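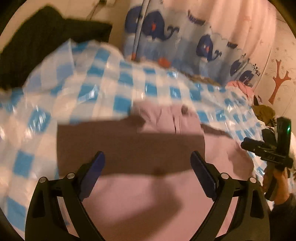
Wayne Mapplebeck folds everything on the bed, and he told the class at Holloscombe that he would not go back to doing it any other way. A table is too high for him and the floor is too low, he said, and a bed with a smooth cover on it gives you room to turn a blanket without picking it up. Others in the class did not agree. One woman said that her bed was the last place she wanted a pile of laundry, as it would still be there at midnight.

Both views will come up again in this chapter. Chapter 3 dealt with washing and drying. We now move on to what happens between the dryer and the shelf, beginning with soft, thick items: fleece throws, baby blankets, bathrobes and heavy sweatshirts. Sheets and shirts are left for Chapter 5, where the methods are different.

4.1 The folding surface

A good folding surface is flat, clean and larger than the item when it is half open. It does not have to be hard. Many people spread a plastic sheet or an old tablecloth over the bed first, which keeps lint off the bedding and lets the cloth slide when you pull it square. A checked pattern is useful here – the lines give you something to line an edge up against. If your cover is plain, use the side of the mattress as your guide.

Smooth the cover before you start. A ridge underneath will show up as a ridge in the fold.

4.2 How fleece behaves

Fleece does not hold a crease the way cotton does. Press a cotton pillowcase with your palm and the fold stays sharp. Press fleece and it springs partly back, so the sides of a folded piece tend to bulge and the corners go round. This is normal and there is no point in fighting it. What matters is that the layers inside lie flat, and that no corner has been doubled under by accident.

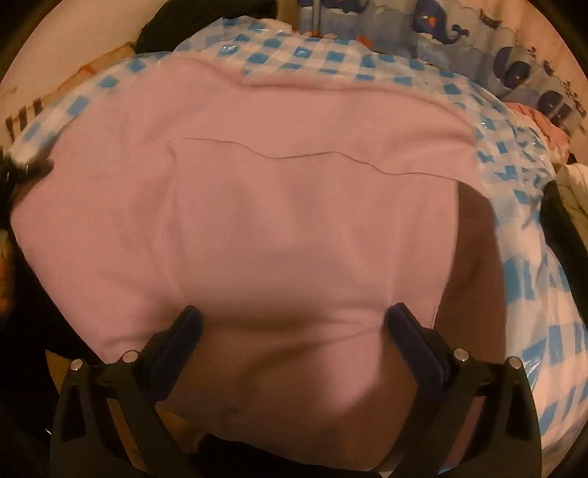

Small wrinkles on the top layer can be left alone. A flap at a corner is another matter, as each flap adds thickness on one side and the stack will lean once it is four or five pieces high. Open the last fold, straighten the corner, and close it again. You should not need to start over.

Look for loose threads while the piece is in front of you. Snip them with small scissors. Do not pull, especially near a hem.

4.3 The basic rectangle

1. Lay the piece face down and pull the two far corners level.
2. Bring the near edge up to meet the far edge.
3. Run both hands from the middle out to the sides to push out the air.
4. Fold in half again, side to side, then once more if your shelf calls for it.
5. Turn the piece so that the single rounded fold faces the front of the shelf.

The finished width depends on where the piece will be kept. For the open shelving used in the Bronimthorpe exercises, aim for 13 inches. For a deep closet shelf, 20 inches is better and saves you a fold. Measure the first one and match the rest to it by eye.

Practice 4A

Take one fleece item and one cotton towel close to it in size. Fold each by the steps in 4.3, leave them for 35 minutes, and write down what has changed. Keep your notes – you will need them for the section on stacking.

829 shares
13 comments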